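How Patterns Get Onto Cloth

Look at what you are wearing. If it has stripes, dots, flowers or dinosaurs on it, someone had to put them there. There are two main ways to do it. One is to make the pattern while the cloth is being made. The other is to make plain cloth first and add the pattern later.

Weaving a pattern

Most cloth is made of threads that cross over and under each other. The threads that run the long way are called the warp. The threads that go from side to side are called the weft. If you pull a loose thread from the edge of an old tea towel, you can see how it wove in and out.

When the warp and weft are different colours, a pattern appears. Checks and tartans are made like this. You can tell a woven check because it looks much the same on the back as it does on the front.

Printing a pattern

Flowers are harder to weave than checks. They have curves, and threads run in straight lines. It can be done on a special loom, but it is slow to set up. Most flowery cloth is printed instead.

Turn a printed shirt inside out and the colours will usually look paler. The dye was put on the front and only some of it soaked through.

The oldest kind of printing uses blocks. A printer carves a shape into a piece of wood, so that the parts that will carry colour stand up and the rest is cut away. The block is pressed into dye and then onto the cloth. Then it is lifted, moved along and pressed down again. If the flower has red petals and green leaves, the printer needs one block for the red and another for the green.

Gudrun Kröger prints cloth by hand in a workshop in Indham. One of her tablecloths has a border of poppies and needs 763 presses of the block. She says the corners are the hardest part, because the pattern has to turn without leaving a gap. Her shelves hold 176 blocks, and the one she uses most is a small leaf.

Screen printing is faster. A screen is a very fine net stretched over a stiff border. Part of the net is sealed so that no colour can get through. The printer lays the screen on the cloth and pulls thick ink across it with a rubber blade. The ink goes through the open parts of the net only. Each colour has its own screen, and a complicated flower print can use up to 17 of them.

Factories often use rollers or digital printers. A digital printer sprays tiny drops of ink, a bit like the printer at school, but it is much wider and has cloth running through it in place of paper. 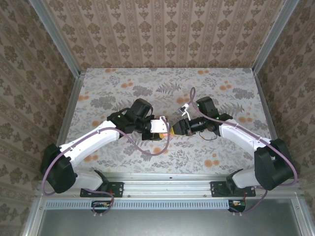 What is a repeat?

A long roll of printed cloth does not have a new drawing on every part of it. The designer makes one piece of pattern, and that piece is used again and again. It is called the repeat.

The clever bit is making the edges match. If half a rose goes off the right side of the piece, the other half has to come in on the left. The top and bottom must match too. When this is done well, it can take a while to find where the pattern starts over.

Try it yourself

You will need a square of paper, scissors, sticky tape and pencils.

Draw some flowers in the middle of the paper. Do not let them touch the edges. Cut the paper in half from top to bottom. Swap the two halves over and tape them together on the back, so the old outside edges now meet in the middle. Next, cut the paper in half from side to side, swap the top and bottom, and tape it again.

There will be a blank space in the middle. Fill it with more flowers, but keep away from the edges this time as well. Make four copies and lay them side by side in a square. The flowers should join up.

Words to know

Warp: the threads that run the long way in cloth.
Weft: the threads that run from side to side.
Repeat: the piece of pattern that is used over and over.
Dye: something that gives cloth its colour.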